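Garment finishing at Rivau: what changes in July

The trial of robot arms in garment finishing has been running at the Rivau site since the start of winter, and a number of people have asked what it means for their jobs. Marcelino Xavier and Dalva Rezende went through it with both shifts this month. The main points are set out below for anyone who missed the meetings.

The site handles 2,490 garments on a full day. Most of the sorting and washing has been automated for years. Hanging, clipping and folding are still done by hand, and they account for most of the wrist and shoulder complaints that reach Deepak Pandey in the health office. The trial covers clipping and hanging only. Folding is not part of it.

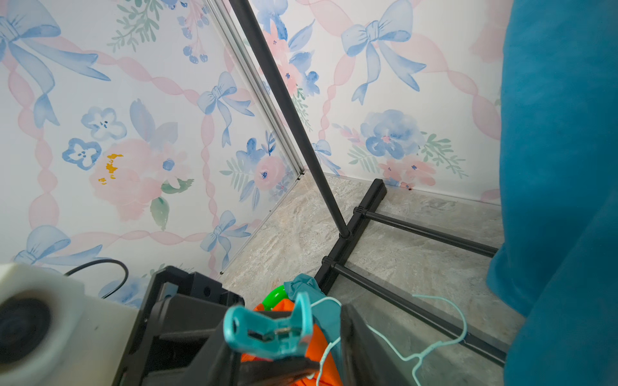

Nobody on the finishing team will lose hours because of the trial. Eleven people have asked to train as cell operators, and all of them will get a place before outside hiring is considered. The practice cells are small and set up like a corner of a room, with a rack on the floor and patterned wallpaper on the walls. Small items have been slow to get right. A clothespin like the teal one in the gripper has to be held with its jaws facing the right way, and a thin wire hanger lying on the floor is harder to pick up than one already on a rail. Operators will spend their first weeks setting out items, watching the arm and logging each failed grip.

Training is 83 hours, all paid and all on shift. It ends with a practical check run by Washington Portela. Operators move up one pay step when they pass. Anyone who tries it and prefers to go back to hand finishing can do so within the first 300 hours – their old place will be kept.

Two questions are still open. The night shift wants to know who answers a stopped cell when no technician is on site, and Edivaldo Dantas has asked for a written limit on how many cells one person can look after. Management will reply to both in the next issue.

Sign-up sheets are in the break room, or call extension 541.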